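# Gauge Height
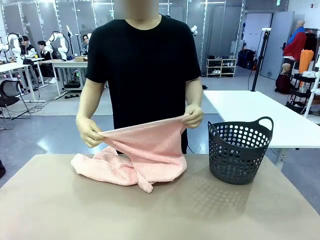 The gauge at Flarkville was a steel plate bolted to the downstream side of the bridge pier, graduated in feet and tenths. The reader climbed down at seven in the morning and at seven in the evening, wrote the figure in a green book, and climbed up again. The pay was small and came quarterly. She had held the post long enough to fill most of a shelf.

In November the district office in Zelosham replaced her with a pressure sensor. The letter was one paragraph. It said the sensor would report every 15 minutes by radio, that manual readings could stop at the end of the month, and that the books should be mailed in.

She did not mail the books. She also went on reading, on the grounds that the month was not over, and then that two instruments on one river ought to be compared before either was believed.

The comparison was simple. Zelosham posted the sensor values on a public page. She copied the seven o'clock figure next to her own and subtracted. For the first week the difference was zero or a tenth, within what a person can read off a plate in moving water. In the second week it was two tenths, always in the same direction. By the third it was four.

A sensor that drifts does so for a limited number of causes. The vent tube clogs, the housing shifts, or silt packs around the intake. She could not inspect the vent without a key. She could inspect the housing, which hung from the Tomaszewski side of the bridge on a length of conduit, and one morning at low water she waded out with a tape. The housing had not moved. She measured from the bridge rail to the water at 3 points, averaged them, and got her own number back.

That left the plate. A plate can be wrong too, and she had never checked it. There was a brass benchmark in the wall of the old Jirum mill, elevation stamped on the cap, and she borrowed a level and a rod and ran a line from the mill to the pier and back. It took most of an afternoon. The circuit closed within two hundredths of a foot. The plate was where it had always been.

She wrote to Zelosham with the differences in a table, the level notes attached, and no adjectives. She recommended that the vent tube be cleared and the record since installation be marked provisional.

The reply came eleven days later. A technician would visit. The office asked, in its last line, whether she still had the books, as the earlier record had been keyed from carbons and there were gaps.

She took the first one down. Page one was in her predecessor's hand, all sevens crossed. She turned to the year of the big flood, found the evening reading, and saw that it had been written twice, the first figure struck out and the second a full foot higher. Both were initialed. The margin gave the time of the second as nine-forty.

At ten to seven she put the book back, took the flashlight and went down to the pier.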